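Häufige Fragen zur Nutzung der Werkstattbibliothek Cirka

Wer kann die Werkstattbibliothek nutzen?
Die Nutzung steht allen Personen ab 16 Jahren offen, die einen gültigen Bibliotheksausweis besitzen. Minderjährige benötigen zusätzlich die schriftliche Einwilligung einer erziehungsberechtigten Person. Das Formular ist an der Auskunftstheke erhältlich.

Was kostet die Mitgliedschaft?
Der Jahresbeitrag beträgt 65 Euro. Er wird bei der Anmeldung fällig und kann bar oder mit Karte entrichtet werden. Eine anteilige Erstattung bei vorzeitiger Kündigung ist nicht vorgesehen.

Welche Bestände sind vorhanden?
Der Katalog verzeichnet derzeit 3.578 Medien, überwiegend Fachbücher, Normensammlungen und Zeitschriften aus Handwerk und Technik. Fast 800 Titel gehören zum Präsenzbestand und dürfen die Leseräume nicht verlassen. Sie sind im Katalog mit einem roten Punkt gekennzeichnet.

Wie lange darf ich Medien ausleihen?
Bücher können für vier Wochen entliehen werden, Zeitschriften für eine Woche. Eine Verlängerung ist zweimal möglich, sofern keine Vormerkung vorliegt. Die letzte Ausgabe einer laufenden Zeitschrift wird grundsätzlich nicht verliehen.

Was geschieht bei Überschreitung der Leihfrist?
Nach Ablauf der Frist erhalten Sie eine Erinnerung per E-Mail. Ab der zweiten Mahnung werden Gebühren gemäß der geltenden Gebührenordnung erhoben. Das Konto bleibt bis zur Rückgabe der Medien und zum Ausgleich offener Beträge gesperrt.

Muss ich verlorene oder beschädigte Medien ersetzen?
Ja. Bitte melden Sie den Verlust umgehend und beschaffen Sie kein Ersatzexemplar ohne vorherige Rücksprache – nicht jede Auflage kann angenommen werden. Vergriffene Titel werden zum Wiederbeschaffungswert berechnet.

Kann ich Bücher spenden?
Buchspenden werden nach Voranmeldung entgegengenommen. Zuständig ist Frau Chiyo Honda, Bestandsaufbau. Ein Anspruch auf Aufnahme in den Bestand besteht nicht.
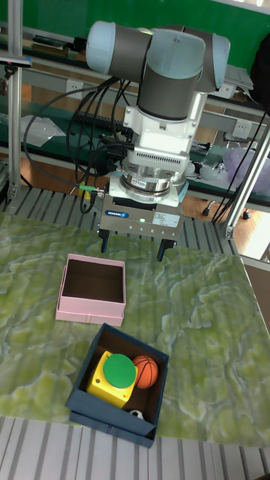
Roboterarm mit Greifer über einer grün marmorierten Tischplatte

Gibt es Arbeitsplätze mit Internetzugang?
In beiden Leseräumen steht WLAN zur Verfügung. Die Zugangsdaten erhalten Sie gegen Vorlage des Ausweises. Ausdrucke sind kostenpflichtig.

Gelten im Dezember besondere Öffnungszeiten?
Im Dezember schließt die Bibliothek bereits um 17 Uhr. Der Rückgabekasten am Eingang Uchida bleibt durchgehend zugänglich.

An wen richte ich Beschwerden?
Beschwerden sind schriftlich an die Leitung, Herrn Daichi Sugawara, zu richten. Bitte geben Sie stets Ihre Ausweisnummer an.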